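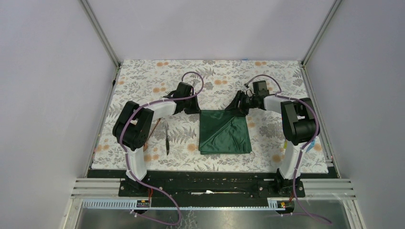

Do I need to own cryptocurrency to apply?

You need to have owned or used some at any point in the last five years. The amount doesn't matter, and people who sold everything or lost access to a wallet are welcome.

Call for participants: how people read crypto rules and warnings

Trustside is looking for 200 adults to take part in a paid study on how ordinary users understand government notices about digital assets. We want to know which notices people read, which ones they skip, and what they think the rules require of them when they buy, hold, send or cash out coins.

The study is run by Trustside's policy research team with help from Jenen, which handles scheduling and payments. It follows an online survey we closed in August, in which 1,759 people answered a short set of questions on exchange accounts and tax reporting. Many of the written answers showed that people had read the same notice and come away with opposite ideas of what it said. The new study looks at that in more detail.

Who can take part

You must be 18 or older and live in the United States. You must be able to read and speak English well enough to discuss a two-page document. You need a computer or tablet with a working microphone. A phone is fine for the diary but not for the interviews.

We are especially short of people in these groups:

People over 60
People who have only used a crypto ATM or kiosk
People who were paid in crypto for freelance or contract work
People who send money to family overseas using stablecoins
People who had an account on an exchange that closed or froze withdrawals

You can't take part if you work for an exchange, a wallet provider, a token issuer, a financial regulator or a law firm that advises any of them. The same applies if someone in your household does. People who took the August survey may apply, but it gives them no priority.

What you will do

The study takes four weeks. Most of it can be done in the evening or whenever suits you.

Week one: a first interview by video or audio call, lasting 40 minutes. We will ask how you got started, what services you have used and where you usually hear about changes in the rules. You may keep your camera off.

Weeks two and three: a short diary. Twice a week we send you a notice to read and four or five questions about it. Some of the notices are real and already public. Others are drafts written for the study and are clearly marked as drafts. Please don't look up the answers. We are testing the notices, and a wrong answer is as useful to us as a right one.

Week four: a second interview, also 40 minutes. We will go back over two of the notices and ask you to explain them in your own words.

You will not be asked to buy, sell or move any asset during the study. We don't give investment, tax or legal advice, and our interviewers can't answer questions about your own tax return. 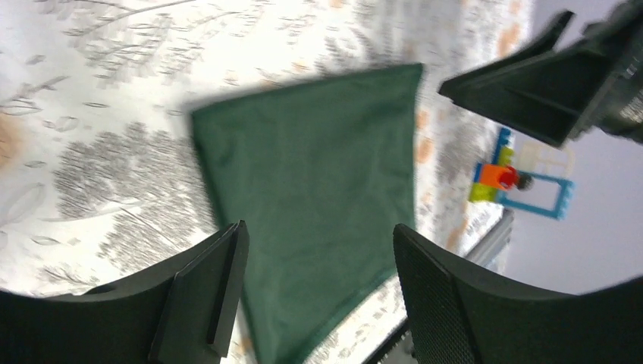

Payment

You will be paid $200 if you complete all four weeks. If you stop early, you will be paid $41 for each interview you have finished. The diary is paid only as part of the full amount. Payment is made by Jenen through bank transfer or a mailed check within ten business days of your last session. We do not pay in crypto.

This payment counts as income. Jenen will ask you for the details it needs to issue a tax form if one is required.

Your information

We will never ask for a private key, seed phrase, exchange password or wallet address. If anyone claiming to be from Trustside asks for one, do not reply, and report it to us using the contact form on this site.

Interviews are recorded and typed up. Names, employers and account names are taken out of the typed version, and the recording is then deleted. We don't pass individual answers to any government agency or company. The published report will include short quotes without names. You can ask us to leave yours out at any time before the report goes to print.

How to apply

Fill in the screening form on the Wesungate participant portal. Choose "Barros study" from the list of open projects. Barros is our working name for this project and has no connection to any coin or product. The form asks for your age group, state, the kinds of services you have used and the times you are usually free.

If you can't use the portal, request a paper form through the contact page and allow extra time for the mail.

Applications close at the end of November 2023. We choose participants so that the groups listed above are properly covered, which means places don't go strictly in the order people apply. Everyone who fills in the form will get an email either way. If we can't offer you a place now, you can ask to stay on the reserve list, and we will contact you if someone drops out before the first interview.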